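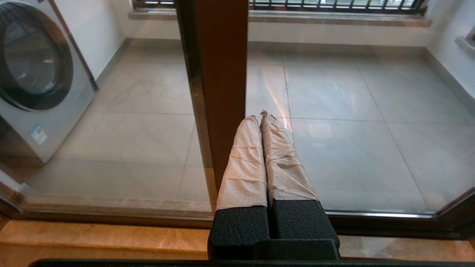
CALLNESS, March – Delport has released a revised range of secondary glazing panels for older homes and small commercial buildings. The range, sold under the Puvside name, replaces the panels the company has supplied to installers for the past two years.

Puvside panels are fitted on the room side of an existing window or glass door. The original glazing stays in place. Each panel is held in a slim aluminum track with a compression seal on all four sides, and can be lifted out for cleaning without tools.

The main change is in the track. The earlier version had to be cut to size on site. The new track is cut and drilled at the Callness plant from the installer's measurements, and ships with the panel in one carton. Delport recorded an average fitting time of 23 minutes per opening during trials at 354 openings, most of them in prewar apartment buildings.

"Installers told us the cutting was the slow part, and the part where seals were damaged," said Pushpa Garg, product manager at Delport. "We moved that step into the plant."

Panels are available in clear and low-emissivity glass. The low-emissivity version is heavier and needs the deeper of the two tracks. Sliding doors require a separate bottom rail, ordered by door width.

Kakakhel, the company's distributor, will hold 450 panels in standard sizes. Other sizes are made to order.

Measurement forms and fitting instructions are available to registered installers on request.

Press contact: Fahad Jatoi, Delport, Callness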